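From: Gholamreza Alipour
To: gripper-users list
Date: June 8, 2020
Subject: Re: [gripper-users] curved fingers or straight fingers for baskets and vegetables?

Dear Estrella, dear all,

Thank you for the long message, and excuse me that I answer slowly. I wanted to try some of the points on our own arms before writing, so that I don't only repeat what is in the manuals.

On the list, Estrella Cervantes wrote:

> We are choosing the fingers for a two-arm setup which must do shop work:
> take a basket by the rim or the handles, carry it a short way, put
> vegetables in it. Our supplier, Lendard, offers a straight parallel
> finger and a curved one, and the price is the same. Fulgencio prefers
> straight, I prefer curved, and we have stopped discussing it because we
> only repeat ourselves.
>
> My questions:
> 1. Does a curved finger hold a thin plastic rim, or does it roll off?
> 2. Where do you put the wrist camera, and does the finger hide too much?
> 3. Do you use the same controller gains for both arms?
> 4. Is the head camera enough for the approach?
>
> Any experience is welcome, also bad experience.
>
> Estrella

I will take your questions in your order, but first some words about our setup, because without it my answers mean little.

We have two arms, each with its own gripper, one camera at the head and one small camera at each wrist. The controller is the Tuvar box, the older version, and the planning runs on a normal desktop computer. We have built a small shop corner with a shelf of produce, a round table and a table with play food. Marjan Dehghan planned the tasks and Ardalan Hosseinzadeh takes care of everything that has a cable. I mostly write the grasp code and complain about the other two, and they complain about me.

1. The rim of the basket

We use a gray shopping basket of the usual kind, with slots in the sides and two handles which fold down on the rim. It sounds like an easy object. For us it was the most difficult one of all, more than the cabbages.

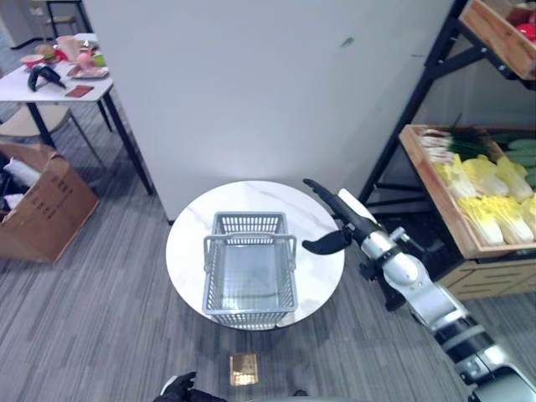

With the curved fingers, the first thing to learn is that the opening between the tips is not the same as the opening in the middle of the fingers. If you tell the planner only one number for the width, it will plan a grasp which is correct for the tips and wrong for everything else. In our first week one finger came down on top of the rim many times and pushed the basket away from the arm. After that Marjan made two contact models for the same finger, one for the tips and one for the inner curve, and the planner must choose one of them before the approach begins. This helped more than any change in the force.

So, to your question: yes, in our case the curved finger rolled on the rim when we held it with the inner curve, because the contact is a short line and the basket can turn around it. When we held it with the tips, and one tip was inside the basket, it was much better. The slots in the side also help if the tip finds one, but I would not plan for that. We tried to aim at the slots and it made the success worse.

The handles are another story. When they lie folded on the rim, a finger has very little space to go under them. We now lift a handle with one arm, slowly, and the other arm takes it in the air. It looks slow and a little bit silly, but it is repeatable. If Fulgencio Cárdenas likes the straight fingers because they go easily under a handle, then I must say he is right on this point. We borrowed a pair of straight fingers from Demirtaş in the spring, and they were clearly better at lifting the handle. They were worse at round vegetables, and they left marks on the cabbage leaves, which nobody here wanted to eat afterwards anyway.

2. The wrist camera

Here I have a stronger opinion. Please look at the real picture from your wrist camera before you fix the bracket with the final screws. A CAD view will show you a nice free space in front of the gripper. In the real picture the fingers are very close to the lens, they take a big part of the view, and a close part is also the part which gets blurred when the arm moves. Our first detector was trained on pictures without any finger in them, and as a result it found many "objects" which were pieces of our own hand.

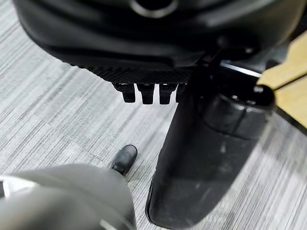 We tried three positions. The first was directly above the fingers, where the view is symmetric but the object disappears in the last part of the approach. The second was on the side, tilted to the tips. You lose one half of the view to the nearer finger, but the contact point stays visible longer. The third was further back on the wrist, and Ardalan removed it after one afternoon because the cable was pulled at every rotation. We stayed with the second one.

Two smaller things which cost us time:

- Black fingers and a black object together are bad. The exposure goes up for the dark part, and the floor or table becomes too bright. We fixed the exposure by hand for each place.

- A floor with stripes or a fine pattern is not a neutral background. Our optical flow liked the carpet very much and gave us a good estimate of the motion of the carpet. For the motion of the object we had to mask the floor.

For the mask of the fingers we do something simple. We open and close the gripper in eight positions, save the outline for each position, and paint this region out before the detector sees it. It must be done again each time the camera is touched. Ardalan has written this on a piece of tape on the wrist, in big letters, for me.

3. Controller gains

No, we do not use the same gains. We wanted to, and in theory the arms are the same model. But the cables go a different way on the left and on the right, and with the Tuvar controller the small difference was visible when both arms held the same basket. One arm was leading and the other one was correcting, and the basket was shaking between them. Now the left arm is stiffer and the right arm follows with lower stiffness. When only one arm works, both use the normal values.

I have also tried the Cirkbridge controller for a short time. The force reading was quieter, and the setup page was easier to understand for a person who had not read everything. But I could not change the gains during a motion, only between motions, and for our handover this is necessary. Maybe there is a way and I did not find it. If somebody on the list knows, please write, I would like to be wrong here.

4. Is the head camera enough?

For the approach, mostly yes. For the contact, no. From the head we see the shelf, the table and the basket well, and we choose the object and the arm from that view. The problem is that our own arm comes between the head and the object near the end. We change to the wrist camera when the gripper is close, and the place where we change is a parameter which we set by trying, without any beautiful theory.

Our log has 1,222 grasps now, all objects together, and I have not yet finished marking the failures by type. So please do not ask me for a percentage today! My impression is that most of the failures with the basket come from a wrong position before contact, and only few from a finger which slips after contact. But this is an impression, and Marjan does not agree with it. She thinks that I count some slips as position errors because it is more comfortable for my code... She is checking a part of the log by herself.

What I would do in your place: ask Lendard if they can send you both pairs for some weeks before you pay. The change of the fingers takes us four screws per gripper and a new calibration, so it is not a big work to compare. Begin with the handles and the rim, because there you will see the difference quickly. If your task is more vegetables than baskets, I think you will stay with the curved ones. And a mixed solution is possible also, straight on one arm and curved on the other. We have talked about it, but we haven't tried it.

Two questions back to you and Fulgencio, if you have time:

Do you use any rubber or tape on the fingertips? We had a soft layer for some time and the rim was held better, but the layer turned slowly around the tip and after a few days the calibration was not correct anymore.

And how heavy is your basket when it is full? We have worked only with an empty or nearly empty one up to now. We want to begin with the full one in July, and I would like to know what is waiting for us.

I can send the script for the finger mask to anybody who wants it. The comments in it are partly in Persian, but the code is short.

With kind regards,
Gholamreza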